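Tenton shrink rule leaves the big boxes alone

Tenton's new packaging rule takes effect in February, and the town is already taking credit for cutting trash. Shoppers may want to hold the applause.

The rule says that any carton sold in a Tenton store must be at least three-quarters full. Shops that stock boxes padded out with air can be fined $400 after a second warning. The town says this will end "slack fill," the old trick of putting a small item in a large box so it looks like more for the money.

That sounds good until you get to the list of exceptions, which takes up 4 of the rule's pages. Gift sets are out. So is anything "seasonal," a word the rule does not define. Cookies, tea, candy and soap can all be called seasonal if the box has a ribbon printed on it, and plenty of them do by the end of summer. Online orders are out too, even when they are packed at a warehouse inside town limits.

Lutesa, the discount chain with 4 stores in the area, says it backs the rule and expects to pull very few products. It would be odd if it felt any other way. Most of what it sells in oversized boxes would pass as a gift set.

Shojaei, a family grocery on the east side, is less pleased. The store says it will have to check its own shelves, one box at a time, and that its suppliers have shown no interest in helping. A small shop does not get to tell a cookie maker what size to print.

The town points to a trial run last winter in which 100 products were opened and measured. The results were described as "encouraging." The full figures have not been released, and a request for them got a reply saying they were being put into a more readable form. That was in the spring.

The measuring was done by Cliltard, a testing firm that also sells packing advice to food brands. The town says it sees no conflict. It has not said what the work cost. 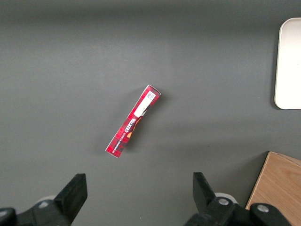
Slim cartons come in plenty of patterns, red tartan among them. Print alone says little about how full a box is.

Then there is the matter of who will check. Tenton has not hired any inspectors for the job. Complaints will go through the same web form used for potholes and missed trash pickup, and anyone who has filled out that form knows how long the wait can be.

A review is planned after the first year. The rule does not say who will write it.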